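Search this site
Enter keywords Go

Kartha Robotics Lab Open Day: Frequently Asked Questions

When is it?
The open day is in May. Doors open at 10 a.m. and the last demonstration starts at 4 p.m.

Do I need to book?
Only for the demonstrations. Each one takes 16 visitors and lasts almost half an hour. You can walk around the poster hall without a booking.

Where do I go when I arrive?
Use the Lilley Street entrance and sign in at the front desk. The Pikcombe bus stops across the road. Visitor parking is behind the building — please leave the loading bay clear.

Can I bring children?
Yes, from age six. Children under 16 must stay with an adult the whole time.

Who runs the demonstrations?
Chantal Marchand runs the morning sessions and Abundio Cárdenas runs the afternoon ones. Both work on grasping and will take questions at the end.

What will I see?
The main demonstration is bin picking. A KUKA arm with a multi-fingered metal gripper works over a gray bin of household items. The mix includes a hairbrush, a long-handled brush and a small bottle lying on its side. A second bin stands right behind the first. 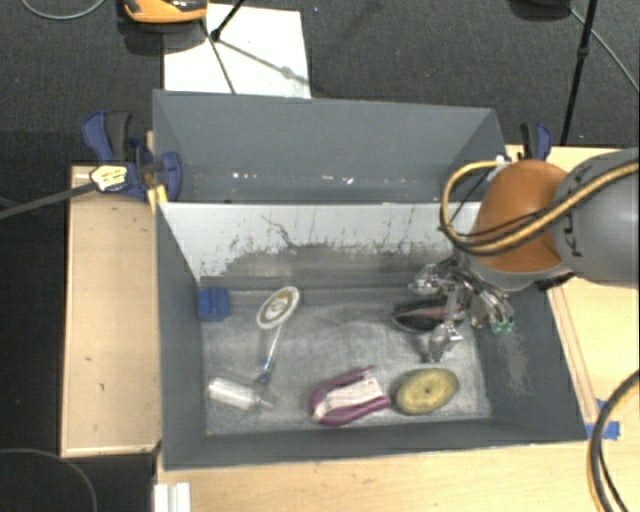 Can I touch the robot?
No. Stay behind the line on the floor while a session is running. There is a spare gripper on the table in the poster hall that you can pick up and move by hand.

Does it ever miss?
Yes. Thin or slippery things give it the most trouble, and you may see several tries at the same item. We don't edit the sessions or restart them for visitors.

Can I take photos?
Yes, without flash. Please ask before photographing staff or other visitors.

Is there food?
The Praltitz café on the ground floor is open until 3 p.m. No food or drinks in the lab.

Shares 6 | Comments 4

Contact: Visitor Desk, Kartha Robotics Lab | © Kartha | Back to top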